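Category: Starting Over / Breakups & Healing
November 2021
Posted by mossandmilk

**restarting a blog after a breakup - do I leave the old posts up??**

ok so quick one bc I'm on my break. I had a blog on Puvar, mostly life stuff, recipes, feelings, a LOT of posts about my ex. 4 years of it. We split in August and I haven't written a word. Now I want to start again, same blog, I like the name and I have a handful of readers who still email me.

Problem is the old posts. He's in nearly all of them. Not by name but anyone who knows us knows. Trip to Liew, the apartment, the whole "we're so happy" series which I can't even look at. Do I delete, hide, or just keep going like it's a new chapter and let people scroll back if they want?

Leaning delete. Talk me out of it or don't.

tinlantern

Don't delete. Set them private and walk away. You can delete later, you can't undelete. Puvar has no trash folder, learned that one myself.

dottie_k80

Disagree. Delete. I kept mine on private for 2 years and every time I logged in there was the little number next to "private posts". Like a drawer you know is full. I finally wiped it one night and slept fine. If you wanna keep them for yourself export first, put the file on a stick, give the stick to your sister.

mossandmilk

no sister lol. but a stick is a good idea

fernhollow

Can I say something a bit different. Those posts are yours. You wrote them. Being happy then was real even if it ended. I went back and read my own after my divorce and half of what I thought was about him was about me - my garden, my job, my mom getting sick. I would of lost all that.

dottie_k80

Nice for you, but she said she can't even look at them. Not everybody gets the lovely reread.

fernhollow

She can't look at them NOW. It's been what, three months. I couldn't either at three months.

tinlantern

^ this is why private. it's the option where you don't have to decide yet

graveltea

Going to be the grump here. Has anybody asked whether he minds? He's in the posts. Photos too I'm guessing. When my ex blogged about me I had no say and people at work were reading it. After we split they stayed up and there was my whole bad year, written up by the other side. I asked her to take them down and she said it was "her story". Was it? I was in the hospital for part of that story.

mossandmilk

ok that's fair and I hadn't thought of it. He never complained when we were together. He knew about the blog, used to joke about it. But yeah I haven't asked since. We don't talk

fernhollow

Graveltea I'm sorry that happened. I do think there's a difference between airing somebody's medical stuff and writing "we had pancakes".

graveltea

Sure there's a difference. The person writing usually isn't the one who can tell where it is though.

hush_puppet

moss do you need the SAME blog? New start, new place. I moved from Puvar to Hirnix when I quit drinking and it helped so much, blank page, no archive sidebar staring at me. Took the readers I wanted with me, 6 people lol, and that was plenty

tinlantern

Hirnix is fine but the comments are awful, everything gets held for ages and the email alerts don't work half the time. If she's got readers who actualy talk to her I'd stay put.

hush_puppet

Mine work? You have to turn them on in two places, the profile one and the blog one

tinlantern

I did both. Whatever. Mine never came.

mossandmilk

I don't want to lose the name. Sounds dumb but it's the one thing from back then that's only mine. I picked it before I met him

dottie_k80

Not dumb. Keep the name.

fernhollow

Not dumb at all, and that's sort of my point about the posts too but I'll shut up now.

pennyroyalroad

Coming in late, read it all on my phone so forgive typos. I did the sorting thing. Sat down with tea and went post by post. Three piles - keep public, private, gone. Rule was I couldn't spend more than a minute on any one. Didn't read them, only the title and first line. If my stomach dropped it went private. If it had something in it that wasn't mine to tell, gone. Took me a whole weekend and I cried through most of the first evening, then it got weirdly boring. Boring was when I knew I was okay.

What was left public was mostly soup.

mossandmilk

ha. mine would be mostly soup too

graveltea

I like that one. The not mine to tell pile. Can live with that.

dottie_k80

A whole weekend of poking a bruise though. I still say wipe it. But she's a grown woman.

pennyroyalroad

It wasn't fun, no. I wouldn't do it alone in the house if you're still having bad nights. Are you having bad nights?

mossandmilk

some. better than they were. mornings are worse, which I didn't expect. I wake up and there's a second where I've forgotten and then I haven't

fernhollow

Oh honey. Yes. The mornings. That went for me but I couldn't tell you when, I just noticed one day it hadn't happened in a while.

hush_puppet

put the radio on before you open your eyes. sounds stupid. works

quillback

Nobody's asked what she wants to write NEXT. Who cares about the archive. Moss what's the first post?

mossandmilk

uh. that's the other problem. I've opened the editor a bunch of times. Everything comes out either like a press release ("some of you may have noticed my absence") or like a diary I shouldn't show people. I have a draft that's all about being angry and it's good but I'd be sick if he read it

quillback

Then don't explain. Post like you never left. Write about your lunch.

tinlantern

Nah I'd want a line or two if I was a reader. Four years of "we" and then suddenly "I", people will wonder and they'll ask in the comments and THAT will be worse.

fernhollow

One sentence. "Things have changed here and I'm not going to write about it." Done. People are kinder than you think.

graveltea

Some are. Turn comments off on that one post anyway.

quillback

Fine, one sentence, then lunch.

dottie_k80

And do NOT post the angry draft. Save it. I've got one from back then and I read it last year and thought wow, that girl could write, and also wow, lock her phone away.

hush_puppet

lol same

pennyroyalroad

I'd half argue for the angry one. Not yet, and not like it is. But the posts people wrote me about were never the calm ones. I put up something pretty raw when my marriage ended and a stranger in Iser wrote to me, and we still write. Wait till you could stand for him to read it. Might be never, in which case fine.

graveltea

"Till you could stand for him to read it" isn't the test. Till it's fair.

pennyroyalroad

Can angry not be fair?

graveltea

Can be. Mostly it isn't, first draft.

quillback

you two should start a blog

mossandmilk

ok update, break's long over and I've had a couple evenings with this. I exported everything (thank you dottie, it's on a stick, stick is in the flour tin). Then set the lot to private in one go, tinlantern you were right there's a button for it, took a minute. Going to do penny's piles but slowly, a few at a time, when I've got a friend over. The happy series I'll probably just delete. Graveltea I thought about writing to him and asking and I'm not ready, but nothing with him in it goes back up unless I do. That's my rule.

Blog looks so empty. There's the header and then nothing. I felt kind of sick and then kind of light.

graveltea

That's decent of you. More than I got.

tinlantern

Empty is good. Also back up the stick, sticks die.

dottie_k80

In the flour tin!! ok

fernhollow

So glad you kept them. And glad about the friend. Post the link when the first one's up, I'd like to read.

mossandmilk

will do. went with quillback in the end - one sentence and then what I ate. Kept the sentence fernhollow gave me but changed it, it says I'm not going to write about it "for now". Still fiddling with the picture for the top, the old header had our kitchen in it so that's gone.

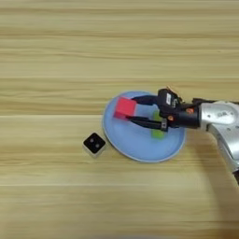 blue plate, wood table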